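### 3.2 Cuff Recovery After Household Laundering

Ribbed cuffs are often the first part of a sweatshirt to lose shape, yet most wear surveys record them only under "general condition." The Bimstead survey treated them separately. Households returned 1,442 garments, each with a short diary of how often the item had been washed and how it had been dried. Garments with mended or replaced cuffs – 57 in all – were set aside and are discussed in Section 4.

Recovery was measured with the method proposed by Gál, in which the cuff is stretched over a tapered form, held for 16 minutes and then left to rest on a flat surface.

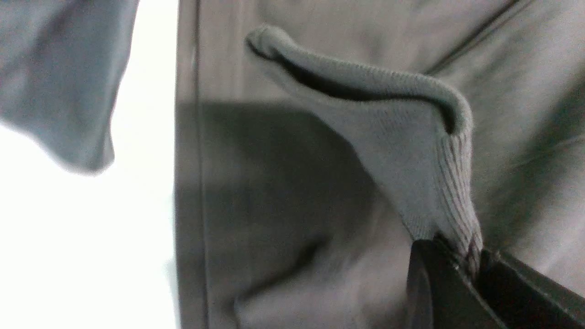
**Figure 3.** Gray ribbed knit cuff resting on garment fabric.

Drying method had a stronger effect on recovery than the number of washes. Cuffs from line-dried garments returned closer to their starting width than those from tumble-dried garments of the same age, and the gap was widest among items bought before July of the first survey year. Fiber content explained part of this difference. Diaries from the Girar district were less complete than the others, and results for that group should be read with care.

Wearing habits also mattered. Owners who pushed their sleeves up to the elbow reported loose cuffs sooner, whatever the drying method.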